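亲子手工与收纳 › 桌面游戏区

主题:两个盘子、两种东西,大家家里的“分分类”是怎么摆的?

楼主:盘子不够用
发表于 晚上九点多

先跟大家问个好,潜水很久了,今天终于把孩子哄睡,坐下来好好写一帖。我家老二最近迷上了“放一起”这件事,袜子跟袜子放一起,勺子跟勺子放一起,连爷爷的眼镜和爸爸的墨镜都要拉来凑一对(爷爷找了一个上午)。我就想着,既然这么喜欢,不如正正经经摆一套分类的玩具给孩子玩。

网上卖的那种木头分类盘我看过,Melis那一套要85块,确实漂亮,可是我总觉得家里明明什么都有。翻箱倒柜之后定下来的方案特别简单:橙色的泡棉方块一个盘,网球一个盘。一个有棱有角,一个圆滚滚,颜色又都鲜亮,往白桌子上一放,真是看着就高兴。盘子我也挑了两个不一样的,小一点的蓝盘子给方块,大一点的灰紫色盘子给网球。

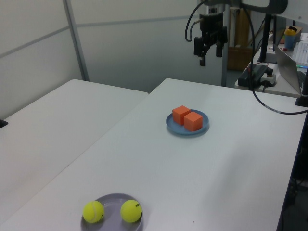
我想请教大家的几个问题

第一,盘子要不要用同一个颜色?我婆婆说颜色不一样孩子会去认盘子,不认东西。我觉得有点道理,又有点舍不得,这两个颜色搭在一起实在好看。

第二,盘边是不是越高越好?我这两个都是浅盘,边只微微翘起来一点点。方块当然没问题,往那儿一坐稳稳当当的,我担心的是网球,孩子手重,一推就容易跑。

第三,每个盘子放一对够不够?家里网球还有富余,方块也还有,可是我怕一下子摆多了孩子眼花。

大家别嫌我啰嗦,有经验的多多指点呀!

—————

2楼:芝麻烧饼妈
回复 楼主

抱抱楼主,我家也是从袜子开始的,后来发展到把全家的鞋按左脚右脚分开排队,每天出门都像解谜一样,哈哈。

说说我的看法。盘子颜色不一样我觉得完全没关系,孩子刚开始玩,多一个线索就多一点把握,等玩熟了再把两个盘子对调,看看还认不认得。我家就是这么过来的,对调那天小家伙愣了好一会儿,然后把东西全倒出来重新放,我在旁边差点鼓掌。

倒是网球我有点意见。不是说不好,是太弹了。我家用过一阵子,玩着玩着就变成了追球,沙发底下至今还有一个没掏出来。后来我换成了毛线团,安静多了。

—————

3楼:老胶片不老
回复 楼主

我是当爷爷的,平时在隔壁摄影版玩我那台Bolex,看到标题里“两个盘子”就点进来了。替那位找眼镜的爷爷说句公道话,眼镜千万收好。

网球我投赞成票。2楼说太弹,可孩子不就是要知道圆的会滚、方的不会滚吗?换成毛线团,这个味道就没有了。我孙女三岁的时候,我给她摆的是核桃和积木,核桃滚到地上她追着捡,捡回来放好,再滚,再捡,一上午就过去了,中午饭都多吃半碗。滚出去也是玩的一部分嘛。

颜色我倒是站楼主婆婆那边。两个盘子一样的话,孩子只能看里面的东西,那才叫真的分清楚了。

—————

4楼:盘子不够用(楼主)
回复 2楼、3楼

谢谢两位!婆婆看到有人站她那边,高兴得不得了,让我一定要替她点个赞。

盘子的事我又仔细琢磨了一下。原先我把两个盘子前后摆,后来想想,孩子坐在桌边,左右摆会不会更顺手呢?左边一个右边一个,中间空出一大片地方,东西可以先散在中间再往两边送。我自己坐下来比划了半天,觉得左右摆确实舒服。
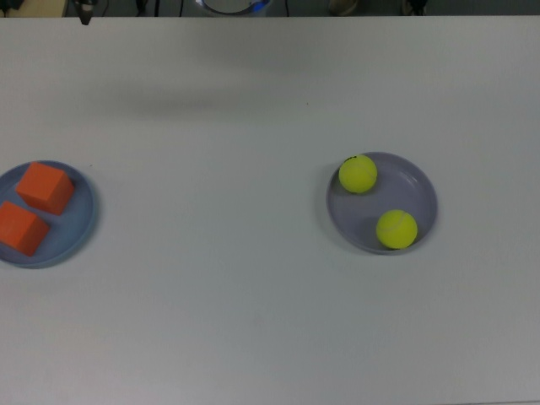 左边方块,右边网球,中间留给小手发挥

还有一点心得,盘子和盘子一定要离得远一些!最早我把它们紧挨着,孩子胳膊一扫,两边就混到一块儿去了,人还挺委屈。

—————

5楼:Gernov小厨房
回复 4楼

左右摆好看多了!不过我要泼一点点冷水,楼主别生气。桌子这么白这么光,东西是显眼,可是盘子在上面会不会滑?我家以前也是白桌子,孩子一推盘子,整盘就往前溜,有一次直接溜到了猫的头上(猫没事,猫很生气)。后来我在盘子底下垫了一层Rurkine的硅胶垫,53块一卷,剪两片圆的,剩下的垫抽屉,到现在还没用完。

另外方块如果是泡棉的,记得常看看边角。我家那位有一阵子见什么咬什么,咬下来一小块可不得了。还在往嘴里塞东西的年纪,我宁可换大一点的木积木,磕手就磕手吧。

—————

6楼:芝麻烧饼妈
回复 5楼

泡棉这条我举双手同意,刚才忘记说了。不过木积木摔在地板上那个声音,住楼上的朋友要三思……我家楼下的阿姨人特别好,从来没上来敲过门,但电梯里碰到总要温温柔柔地问一句“孩子最近在学打击乐呀?”我脸都红到脖子根了。

垫子倒不用专门买,旧毛巾打湿拧干,叠一叠垫在底下也能防滑,就是不太美观。

—————

7楼:老胶片不老
回复 3楼、6楼

补充一句,3楼说要用一样的盘子,我想了想,也不必一上来就那么严。今天问了老伴,她说我们当年用的就是一个搪瓷盘加一个竹筛子,哪有什么一样不一样的,是我记错了。那我收回一半。

毛线团我还是不赞成。

—————

8楼:盘子不够用(楼主)
回复 所有人

哎呀,才去洗个碗,回来就多了这么多好主意,真的谢谢大家。

先回5楼,一点都不生气,你说的滑盘子我还真没想到。明天我先用6楼的湿毛巾试试,不行再去买垫子。咬东西的阶段老二已经过了,不过我还是会坐在旁边陪着,玩完就把方块收到高处的抽屉里去。

关于每盘放几个,目前没有人反对,那我就先定下来,一盘一对。我昨天试着在心里加了第三个网球,想来想去觉得盘子会显得挤,孩子伸手去拿也不方便。现在这样两个球之间还有点空隙,小手从上面一抓就能抓起来。方块那边盘子小,两个几乎挨着,已经差不多占满了,再加就只能往上摞。

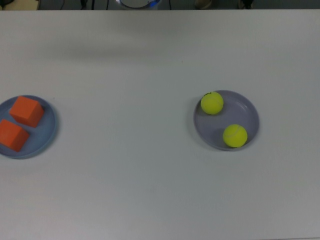 接下来我想试试给盘子换个位置,球到左边来,方块去右边,按2楼说的那样看看孩子会不会愣住。再往后,也许可以加一样“又不圆又不方”的东西进来,我暂时想到的是晾衣夹,婆婆提议用红枣,我怕还没分完就被吃光了。大家有没有更好的点子?最好是家里现成的,颜色鲜亮一点,别太小。

—————

9楼:Gernov小厨房
回复 8楼

瓶盖!大的那种,果汁瓶上的,洗干净晾干。不过它也算圆,孩子很可能会往网球那盘放,到时候你们家又要开会讨论了。

—————

10楼:芝麻烧饼妈
回复 8楼

投袜子一票,卷成一团的袜子。反正你们家老二本来就爱袜子,正好把活儿也干了。

—————

11楼:老胶片不老
回复 10楼

袜子卷成团,不还是毛线团那一路吗?我投晾衣夹,捏着还能练手劲。红枣给爷爷留着。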